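Corketti Compostable Liners: Frequently Asked Questions

Last updated 14 January 2020

What sizes are the liners sold in?

There are two sizes. The 6 gallon liner is intended for kitchen caddies and countertop pails. The 30 gallon liner is intended for floor-standing bins and curbside organics carts with an insert. Both are sold flat-folded on a perforated roll. Each liner must be separated at the perforation before use.

How do I choose a size for a bin that is not listed?

Measure the outside of the rim with a tape and divide the result by two. The flat width of the liner must be equal to or slightly greater than that figure. Then measure the inside depth of the bin, add half the width of the base, and add a few inches for the fold over the rim. The flat length of the liner must meet or exceed that total. If the bin falls between sizes, use the larger liner and tie a knot in the excess at the rim.

What are the liners made of?

The film is a blend of plant starch and a compostable polyester. It contains no polyethylene. The ink on the film is printed in a single color and makes up a very small part of the finished weight.

What is the difference between "compostable" and "degradable"?

A compostable film is broken down by microorganisms into carbon dioxide, water and biomass under defined conditions of heat, moisture and time. A degradable film only has to break into smaller pieces. Most organics programs refuse degradable bags, including those sold as "oxo-degradable." Check the wording on the roll, as color is no guide to material.

Can I use the liners in a regular trash bin?

Yes, but there is little benefit if the contents go to landfill. Landfills are compacted and low in oxygen, and the film will not break down there at a useful rate. For general waste, a standard plastic bag is cheaper and holds more weight.
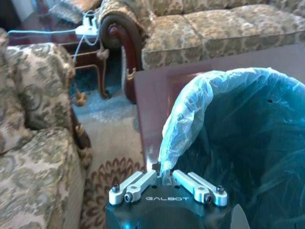

Trash bin with a light-blue plastic bag.

How should a liner be fitted?

Open the liner fully and shake it once to let air in. Push the base down until it touches the floor of the bin. Fold the top edge outward over the rim by at least two inches. Do not stretch the film over a rim that is too wide. A stretched liner will usually split at the side seal when the bin is filled.

Can I put liquids in the liner?

Drain liquids first. The film resists moisture for a limited time, and standing liquid shortens that time considerably. A sheet of newspaper or a paper towel in the base of the liner absorbs most of the runoff from fruit and coffee grounds.

How long can a filled liner stay in the bin?

Change the liner every three days in normal conditions and every two days in hot weather. Heat and moisture start the breakdown process in the bin. Softening at the base is the first sign that a liner has been left too long.

Do the liners have a shelf life?

Yes. Use them within one year of the date stamped on the inside of the core. Store the roll in its carton at room temperature, away from sunlight, heaters and dishwashers. Old film becomes brittle and tears along the fold lines. It can still be composted.

Can I compost the liners at home?

The 6 gallon liner is suitable for an active home pile that is turned regularly. Cut it into strips first. The 30 gallon liner uses a thicker film and should go to a commercial facility. Worm bins are not recommended for either size.

Does my local program accept them?

Acceptance is decided by each hauler and may change without notice. The Botberg transfer station accepts both sizes in the organics stream. The Ojo drop-off site accepts food scraps only, and liners must be emptied and taken home. Residents elsewhere should ask their hauler before ordering.

Which Bumine bins fit the liners?

The Bumine 41 floor bin takes the 30 gallon liner. The Bumine caddy takes the 6 gallon liner with its retaining ring in place. The Bumine wall unit has a tapered body and is not compatible with either size.

My liners split along the side. What should I do?

Check the date on the core and the fit at the rim. If both are correct, keep the core and one unused liner from the same roll and contact customer service. Rolls from lot 1010 were sealed at too low a temperature and will be replaced without proof of purchase. Replacement requests for that lot close at the end of March.

Can I return an opened carton?

Opened cartons are accepted if at least one roll is still banded. Return shipping is paid by the customer unless the rolls are defective.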